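Gripper keeps bumping the pencil cup on the way in. Is it my finger alignment or my homing?

Posted by Morenike Nwosu

Hello everybody, and thank you in advance for your patience with me! I look after a two-arm tabletop cell that picks up desk supplies, and since I swapped the finger pads one arm keeps nudging the mesh organizer when it comes in to straddle it. The pads are the stepped Flernard ones. I homed the arm twice, and the jaws look even to my eye when they're open around the organizer, but my eye is not what it used to be.

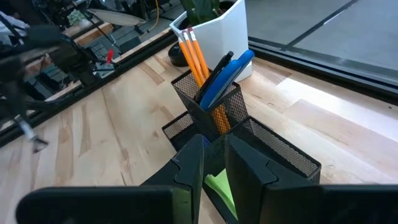

Page last changed: 2023-02-21

The cell has 2,612 cycles on it, if that matters. I'd love to know what to check first before I start loosening things — I have a talent for making matters worse with a hex key.

Rakiya Olaniyan

Check the screws.

Hélène Desjardins

Rakiya is right as far as she goes, but let me add a little, as I spent most of April with this same trouble on our Zollville cell and would love to spare you some of it. Power the arm down and hold it while you do, so it doesn't sag onto your supplies. Take both pads off and wipe the seats clean. A crumb of old thread locker under one pad will tip it outward, and at the tip that becomes a surprising amount! Put them back with the screws just snug, close the jaws gently on a flat piece of stock (I use a steel ruler), and only then tighten.

After that, home the arm and send it to an easy target lying flat on the wood, away from anything tall. A sticky note is lovely for this.
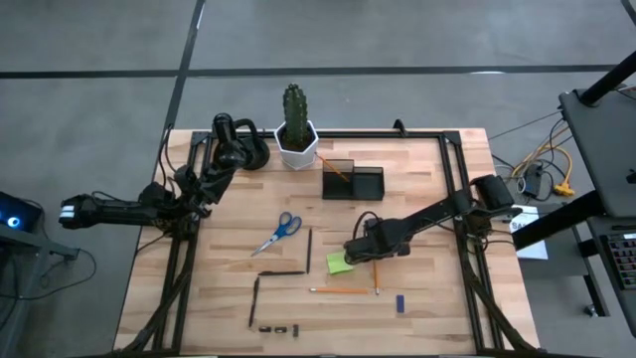 Do it slowly, stopping a little above the surface, and look from two sides to see whether the jaws are centered over the target. If they sit off to one side by the same amount each time, your tool offset still belongs to the old pads and wants measuring again. If the error wanders, look at the cables instead. Ours were tied too tightly at a joint and tugged on the wrist whenever the arm reached across, and I felt very silly when I found it. I now go over the pad screws every 300 cycles and write it in the notebook.

Fatima Xaba

I had a bump like this and it was the organizer that had moved, so do put a bit of tape down to mark its corners. Mine had crept over after about 60 runs. I can't help with the pads, I'm afraid, as we use the Ustier ones and they clip on.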